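Torn Grip Pads: Your Questions Answered

Home > Workshop > Hand-held grippers > Torn pads FAQ

Lots of you have written in since our February newsletter mentioned the pad trouble on the Zellgate hand-held gripper, and we love how much detail you put in your messages! This page gathers the questions that come up most. It covers the Zellgate tool as used in the Hivby cloth-handling project, with the dark rubber pads supplied by Botha. If you have a different pad, the general advice should still be useful, but the fitting notes won't match.

What went wrong?

The rubber faces of the pads began to tear well before we expected them to. We had planned to change pads at the end of the project. Instead, the first flap of rubber came loose during a session of towel folding, stuck to the edge of a tea towel and dragged it off the table. We stopped, looked at the other tools in the cupboard and found the same thing starting on 7 of them.

Is it dangerous?

For the person holding the tool, the risk is low. The fingers close gently and the rubber is soft even when it is ragged. The bits that come off are the real concern. A crumb of rubber on the bench is a nuisance, but one that ends up in a folded cloth can travel a long way before anyone finds it. If your tool is used near food or small children, take it out of use as soon as you see a loose flap.

What does a worn pad look like?

It varies more than you might think, and the two pads on one tool seldom wear in the same way. One side may tear at the top of the gripping face while the other gets scuffed across the middle. Look at both, from the front and from above, with the fingers open. A pad that seems fine when closed can be hiding a good deal of damage on the inner face.
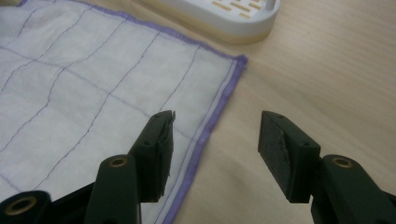

Frayed left pad and scraped right pad, with a purple-edged cloth on the table.

On a set like this, both pads need changing. The left one has ragged flaps along its upper edge, and those are what catch on fabric. The right one is scuffed and torn too, with lighter worn patches on the rubber.

Why do they tear?

We think there are two causes working together. The first is edge loading. When you pick up a thin cloth from a flat table, you tend to pinch with the very tips, so a narrow strip of rubber takes all the force. The second is scraping. People slide the tips along the tabletop to get under a hem, and the rubber drags on the wood every time.

We tried this out on the bench, which was great fun. One pad did 1,001 straight pinches on cotton with no table contact and came out with light polishing on the face. Another, scraped along the table before each pinch, had a visible split long before we reached that number. It was only one pad of each kind, so please treat it as a strong hint – we would be delighted to hear from anyone who can repeat it.

Does the type of cloth matter?

Yes, quite a lot. Smooth, flat-woven cotton is kind to the rubber. Overlocked edges and heavy stitching are harder on it, as the thread makes a small ridge that rubs on the same spot each time. Once a pad has begun to fray, stitched borders are also where it snags first. Terry towelling is the worst for snagging, because the loops hook over the torn bits.

Can I trim the loose flaps and carry on?

You can trim to finish the pick you are on, and then please stop. We did try it. A trimmed pad has a hollow in it, so the cloth slips at that point, you squeeze harder to make up for it, and the tear grows. Trimmed pads also changed the grip enough to spoil the recordings we made with them.

Can I glue a torn pad?

No. Glue sets harder than the rubber, leaves a shiny patch that won't hold fabric, and cracks off in flakes.

How do I change the pads?

Allow 17 minutes for your first go, and much less after that.

Switch the tool off and let the fingers rest open.
Undo the small screws that hold each pad and put them in a dish or a jar lid.
Lift the old pad away and wipe the finger clean with a dry cloth.
Fit the new pad and do up the screws finger-tight, then a quarter turn more.
Close the fingers slowly and check that the two faces meet squarely.

Leave the brass inserts in the green fingers alone. They are pressed into the plastic and will spin if you force them. If one has already come loose, send us a message before doing anything else, as that calls for a new finger.

Should I change one pad or both?

Both, always. A new pad facing an old one pulls the cloth to one side, and the new pad then wears unevenly from its first day.

How often should I check?

Before each session, and again halfway through if you are working with stitched or quilted cloth. A quick look is enough. We also run a scrap of old stocking between the pads – it catches on tears too small to see!

What happens to recordings made with a torn pad?

Keep them, but mark them. We add the word "pad" to the session notes and leave those sessions out of the main set. A few have been really useful for teaching the Zandaleck arm what a snag looks like, so please don't delete yours.

Is a better pad on the way?

We hope so. Botha has sent us 6 samples with a rounded upper edge and a slightly firmer rubber. They are on the tools now and the early folding sessions have been lovely to work with, though it is far too soon to say how long they will last. Results will go up on the Workshop page when the trial ends.

Where do I report a torn pad?

Use the fault form on the Workshop page and choose "Gripper – pads". Tell us which side tore, what cloth you were using and whether the tips touched the table. Old pads are welcome by post in a sealed bag.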